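작업 노트, 월요일, 빵 접시에 옮기기 (원격조종 시연 수집)

아침에 커피도 못 마시고 바로 시작했다. 오늘 목표는 단순하다. 파란 접시 옆에 놓인 빵을 집어서 접시에 올리는 것, 그걸 사람이 리더 암으로 직접 조종해서 시연으로 남기는 것.

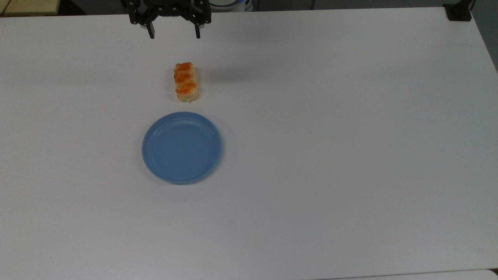

지난주까지는 블록만 가지고 했는데 Mahsa가 이제 좀 먹는 걸로 바꾸자고 해서 (본인이 배고파서 그런 것 같기도 하고) 메뉴가 페이스트리가 됐다. 길쭉하고 위에 주황빛 글레이즈가 꽈배기 모양으로 얹힌 녀석이다. 블록이랑 제일 다른 점은 윗면이 울퉁불퉁하다는 것! 블록은 어디를 잡아도 비슷한데 이건 어디를 어떻게 무느냐에 따라 들릴 때 느낌이 꽤 다르다.

세팅부터 적어 둔다. 나중에 또 까먹고 처음부터 찾을 게 뻔하니까.

팔로워 암은 지난번 캘리브레이션 파일 그대로 썼다. 아침에 홈 자세로 보내 보니 손목 쪽이 아주 살짝 틀어져 있는 것 같아서 다시 잡을까 하다가, Fuad가 표준 자세에서 눈금 대 보더니 괜찮다고 해서 그냥 갔다. 리더 암은 Plellau 쪽에서 빌려 쓰던 걸 돌려주고 우리 걸로 바꿨는데, 손잡이 스프링이 더 뻑뻑하다. 한 시간쯤 하니까 검지가 얼얼하다. 스프링 바꾸는 건 할 일 목록에 올려 둠.

수집 프로그램은 Kerkivlow 새 브랜치. 저장 단축키가 스페이스에서 엔터로 바뀌었는데 손이 아직 스페이스를 누른다... 초반에 에피소드 몇 개를 그렇게 날렸다. 화면에는 "녹화 중"이라고 계속 떠 있고 나는 이미 홈으로 돌아와서 다음 거 준비하고 있고. 이거 Kang 브랜치에서는 옵션으로 바꿀 수 있다던데 확인해 볼 것.

목표 개수는 50개로 잡았다. 블록 때는 그 정도면 정책이 대충 흉내는 냈으니까, 빵도 일단 50으로 학습 한 번 돌려 보고 모자라면 더 모으기로. Mahsa는 처음부터 1000개 모아야 된다고 하는데 그건 Mahsa가 리더 암 잡을 때 얘기고 나는 손가락이 아프다.

시연 순서는 이렇게 통일하기로 했다.

그리퍼 다 벌린 채로 빵 위에서 시작. 잠깐 멈춤. 수직으로 내려가서 가운데를 잡고, 든 다음, 접시 쪽으로 옮겨서, 낮게 내려 놓고, 벌리고, 위로 빠진다. 홈 복귀는 녹화 끊고 나서.

"잠깐 멈춤"을 넣을지 말지로 아침에 Fuad랑 한참 떠들었다. Fuad 말로는 시작할 때 멈춤이 길면 학습된 정책이 그 자리에서 굳어 버린다고 한다. 블록 때 실제로 그런 적이 있긴 하다. 팔이 블록 위에서 가만히 서서 아무것도 안 하는데 다들 케이블 빠진 줄 알고 뒤쪽을 들여다봤었다. 그래서 멈춤은 진짜 짧게, 숨 한 번 들이쉬는 정도만 하고 바로 내려가는 걸로 합의. 에피소드 앞부분의 안 움직이는 구간은 후처리에서도 잘라낸다.

첫 묶음 (오전)

처음에는 빵을 세로로, 그러니까 긴 쪽이 접시를 향하게 놓고 했다. 접시까지 거리가 짧아서 쉬울 줄 알았는데 오히려 이게 까다롭다. 가까우니까 자꾸 덜 들고 옮기게 되는데, 그러면 빵 앞쪽 끝이 접시 테두리에 툭 걸린다. 걸리면 빵이 손가락 사이에서 돌아가고, 돌아간 채로 놓으면 접시에 반만 올라간다. 세 번 연속으로 그러고 나서 노트에 크게 적었다. 먼저 들고, 그다음에 옮길 것. 대각선으로 가로지르지 말 것!

근데 또 너무 높이 들면 그것도 문제인 게, 높은 데서 내려오는 시간이 길어지고 에피소드 길이가 들쭉날쭉해진다. 테두리 높이의 두 배 정도 여유를 두면 딱 편하다. 숫자로 재지는 않았고 감이다. Mahsa한테 시켜 보니 그 사람은 훨씬 높이 든다. 서로 다르게 하면 데이터가 섞이니까 Mahsa 것도 내 높이에 맞춰 달라고 했다. (대답은 "알았어"였는데 그다음 에피소드도 여전히 높았다.)

잡는 위치 얘기. 끝을 잡으면 반대쪽이 처진다. 당연한 얘기인데 조종하는 입장에서는 당연하지가 않다. 내가 앉은 자리에서는 그리퍼랑 빵이 겹쳐 보여서 가운데를 잡았다고 생각하고 들어 보면 한쪽으로 쏠려 있다. 결국 의자를 옆으로 옮겼다. 바닥에 테이프로 의자 위치를 표시해 뒀으니 치우지 마세요. 특히 Fuad.

손가락 힘은 블록 때 값 그대로 쓰면 빵이 눌린다. 블록은 꽉 물수록 좋았는데 빵은 꽉 물면 자국이 남고, 자국이 남으면 다음 에피소드에서 그 자국이 그대로 카메라에 찍힌다. 정책이 "자국 있는 데를 잡아라"를 배우면 그건 내가 바라는 게 아니다. 그래서 닫힘 한계를 좀 풀어 놨다. 풀어 놓으니까 이번엔 들다가 미끄러지는 경우가 생겨서 다시 조금 조였고... 이걸 오전 내내 했다. 지금 값은 설정 파일에 pastry라는 이름으로 저장해 둠. 블록용은 안 건드렸다.

점심

Mahsa가 점심 사 오면서 진짜 빵도 사 왔다. 실험용 빵이랑 나란히 두면 절대 안 된다고 테이블에서 멀리 치웠다. 규칙 추가: 먹는 빵은 로봇 테이블에 올리지 않는다.

밥 먹으면서 오전 영상 몇 개를 같이 돌려 봤다. 이거 꼭 중간에 해야 한다. 조종할 때는 부드럽다고 느꼈는데 영상으로 보면 내려가는 구간에서 두 번씩 주춤한다. 내가 "지금 맞나?" 하고 망설인 게 그대로 찍혀 있는 거다. 좀 창피하다. Fuad는 망설인 것도 데이터라고 위로해 줬지만 망설임을 배운 로봇은 별로 갖고 싶지 않다. 심한 것만 골라서 버리고 다시 하기로 했다.

버리는 기준도 정했다. 내려가다가 완전히 멈춘 것, 접시 테두리에 걸린 것, 놓고 나서 빵이 접시 밖으로 일부 나간 것. 잡기에 한 번 실패했다가 다시 잡아서 성공한 건 남긴다. 이건 의견이 갈렸는데, 나는 실패하고 회복하는 모습도 좀 들어 있어야 한다는 쪽이다. Mahsa는 싹 다 깨끗한 걸로만 가자는 쪽. 일단 태그를 달아서 따로 모아 두고 학습할 때 넣은 버전이랑 뺀 버전을 둘 다 돌려 보기로 했다. 태그 이름은 retry.

둘째 묶음 (오후)

오후에는 빵 위치를 조금씩 바꿨다. 테이블이 넓고 오른쪽이 훤하게 비어 있어서 마음 같아서는 저 끝까지 막 흩어 놓고 싶은데, 50개짜리로 그 넓이를 다 덮으려는 건 욕심이다. 블록 때 그러다가 어디에서도 제대로 못 잡는 정책이 나왔다. 이번에는 접시는 그대로 두고 빵만 손바닥 하나 정도 범위 안에서 옮긴다. 방향도 조금씩 틀고. 접시까지 움직이는 건 다음 단계.

빵을 틀어 놓으면 손목 회전이 들어가는데, 리더 암에서 손목 돌리면서 동시에 내려가는 게 은근히 어렵다. 머리로는 따로따로인데 손은 하나라서. 요령을 하나 찾았다. 내려가기 전에 위에서 손목을 먼저 맞추고, 맞춘 다음엔 손목은 잊어버리고 아래로만 간다. 이렇게 하니까 동작이 확 깔끔해졌다! Mahsa한테도 알려 줬더니 원래 그렇게 하고 있었다고 한다. 왜 말 안 해 줬냐고...

놓는 동작도 손봤다. 처음에는 접시에 닿자마자 손가락을 확 벌렸는데, 그러면 빵이 한쪽 손가락에 붙어서 살짝 딸려 온다. 천천히 벌리면 괜찮다. 그리고 벌린 다음 바로 위로 빠지지 말고 다 벌어진 걸 보고 올라갈 것. 성급하게 올라가면 손가락 끝이 빵 옆구리를 긁는다. 빵 모서리가 이미 좀 거칠거칠해서 더 긁히면 안 된다.

접시도 한 번 말썽이었다. 가벼워서 손가락이 테두리를 스치면 그대로 밀린다. 밀린 접시를 제자리에 돌려 놓는데 정확한 제자리가 어딘지를 모르겠는 거다. 테이블에 표시를 하면 되지만 표시가 카메라에 보이면 또 그걸 배울까 봐 못 하겠고. 결국 첫 에피소드 첫 화면을 반투명으로 겹쳐 띄워 놓고 맞췄다. Fuad가 점심 전에 뚝딱 만들어 준 건데 진짜 편하다. 앞으로 모든 작업에 이거 쓰자. 저장소 tools 폴더에 있음.

조명은 오후 들어서 창 쪽이 밝아지길래 블라인드를 다 내리고 천장등만 켰다. 오전 것도 블라인드는 내린 상태였으니까 조건은 같다고 봐도 될 듯. 흰 테이블이라 조금만 밝아도 티가 난다. 노출은 고정. 자동으로 두면 팔이 화면에 들어올 때마다 밝기가 출렁거린다. 이건 예전에 데여서 안다.

중간에 한 번 통신이 끊겼다. 리더를 움직이는데 팔로워가 반 박자 늦게 따라오더니 아예 섰다. 비상정지 누르고 재시작. 로그를 보니 디스크 쓰기가 밀려서 그런 것 같은데 확실하지는 않다. 그 에피소드는 버렸고, 그 직전 것도 뒷부분이 좀 늦는 느낌이라 같이 버렸다. 영상 저장을 다른 디스크로 돌리고 나서는 다시 안 났다. 또 나면 이 노트에 시각을 적어 주세요.

교대로 하기

내가 너무 오래 잡고 있으면 뒤로 갈수록 대충 하게 된다. 영상으로 보면 확실하다. 후반부 에피소드가 더 빠르고 더 거칠다. 그래서 8개 하고 교대하는 걸로 바꿨다. 쉬는 사람은 화면 보면서 버릴 것 체크하고 빵 다시 놓는 역할. 빵 놓는 사람이 따로 있으니까 조종하는 사람이 리더 암을 안 놓아도 돼서 속도도 빨라졌다. 단, 빵 놓는 사람은 반드시 "손 뺐음" 하고 말할 것. 그 말 듣기 전에는 리더를 움직이지 않는다. 오늘 Fuad가 한 번 말을 안 해서 내가 한참 기다렸다. 기다리는 건 괜찮은데 반대 경우는 안 괜찮으니까, 이건 농담 아니고 꼭 지킵시다.

조종자 이름도 에피소드 메타에 넣기 시작했다. 나중에 이상한 동작이 나오면 누구한테서 배운 건지 보려고. 높이 드는 버릇이 나오면 범인은 정해져 있다.

학습

저녁에 50개 다 채워서 바로 걸어 놨다. retry 포함 버전 먼저. 설정은 블록 때랑 같고 바꾼 건 그리퍼 닫힘 범위뿐이다. 한 번에 여러 개 바꾸면 뭐 때문에 좋아졌는지 모르니까 참는 중. 체크포인트는 1000 스텝마다 저장하게 해 뒀는데 용량이 좀 걱정이라 내일 오면 제일 먼저 디스크부터 볼 것. 지금 1800 스텝까지 도는 거 보고 손실이 멀쩡하게 내려가길래 자리에서 일어났다.

내 예상은 이렇다. 잡기까지는 될 거다. 접시에 놓을 때 테두리에 걸리는 건 여전히 나올 것 같다. 높이 드는 정도가 두 사람 사이에서 섞였으니까. 내기했다. Mahsa는 잡기부터 못 한다에 커피, 나는 놓기에서 걸린다에 커피. Fuad는 둘 다 맞을 거라고 하고 양쪽에서 얻어 마시려는 것 같다.

내일 할 일

디스크 용량 확인, 오늘 영상 백업.
리더 암 손잡이 스프링 약한 걸로 교체. 서랍에 없으면 Plekham에 주문.
저장 단축키 옵션 찾아보기. 없으면 내가 스페이스에 다시 물려 놓는다.
retry 뺀 버전 학습 걸기.
평가할 때 빵 놓을 자리 미리 정해서 적어 두기. 그때그때 손 가는 대로 놓으면 나도 모르게 쉬운 데다 놓는다.
빵 자국 상태 보고 계속 쓸지 바꿀지 정하기. 바꾸면 모양이 같은 걸로.

바닥 의자 테이프는 그대로 두고 가니까 청소할 때 떼지 말아 주세요. 팔은 홈 자세로 보내고 전원 껐음.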